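Against the bare table, and somewhat against the full one

Ieuan Probert

A table in a bookshop has two jobs and they conflict. It displays stock and notices on the shop's behalf, and it gives a customer a level surface to put things on. Most shops settle the matter by default. Cards, signs and face-out books accumulate until the customer has the rim and the shop has the rest. My view is that the customer should have the near half of every reading table, permanently, and that the shop should defend that half against itself.

I fitted out shops for Vaughan before I began writing about them, and the usual specification for a reading area was short: one large round table, smaller ones either side, upholstered chairs, carpet. It said nothing about what would stand on the tables once the fitters had left. At Fevville, where I now do most of my reading, the furniture follows that pattern closely and is good. The tops are a warm honey brown, the metal legs of the side tables cross underneath, and the shelves rise directly behind the chairs.

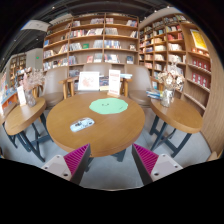 The large round table and its two side tables, with dried flowers on both sides.

The side tables are the correct place for vases. A dried arrangement needs no water and no attention from the reader, and on a small table it costs very little usable surface. Move the same vase to the middle of the large table and it takes a circle of space greater than its base, as people keep their sleeves and bags clear of it. It also blocks the view between facing chairs, which may suit strangers but is a nuisance to anyone sharing an atlas.

Signs are harder. I accept that a shop has things to announce. The tests I would apply are height, position and age. A tall sign belongs on the far edge, behind the working surface. A card in a wooden holder can go beside a vase, where the space is already spent. Any sign whose date has passed should come off the table before opening, and one member of staff should have that as a named duty. At the Panen shop I once counted 8 notices on a table that seated 4, and 6 of them concerned events already held.

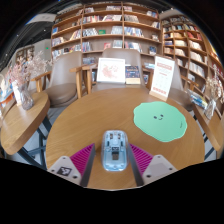
The opposing case deserves a fair statement. A wholly clear table looks unattended. Customers read it as reserved, or as belonging to a café that has closed, and they walk past. The manager at Drollex cleared hers completely one April and reported that people stood up to read within reach of vacant chairs. She put back a mat and a single upright book and they began to sit down again. I have no reason to doubt her account, although she kept no figures, and the weather may have had something to do with it.

I therefore concede the mat. A flat object with a face on it, in a pale colour, tells people that the table is in ordinary use and may be touched. It can be set down upon or pushed aside with one hand. The same cannot be said of a sign in a base, which most customers will not move even when it is plainly in their way.

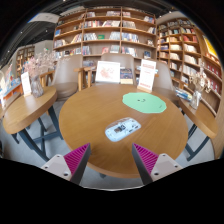 Small objects are a separate matter. Cases, pens and the like will always be put down on a reading table, and a shop that tidies them away too promptly teaches its customers not to settle. I would leave anything beside an occupied chair entirely alone and clear the remainder at closing time.

Chairs should be subject to the same rule as tables. A seat used to prop up a picture or a pile of stock has been withdrawn from service, and the shop ought to record it as such. If the picture is worth showing, there is usually a shelf end or a stretch of wall that will take it. Where there is not, I would sooner lose the picture than the seat.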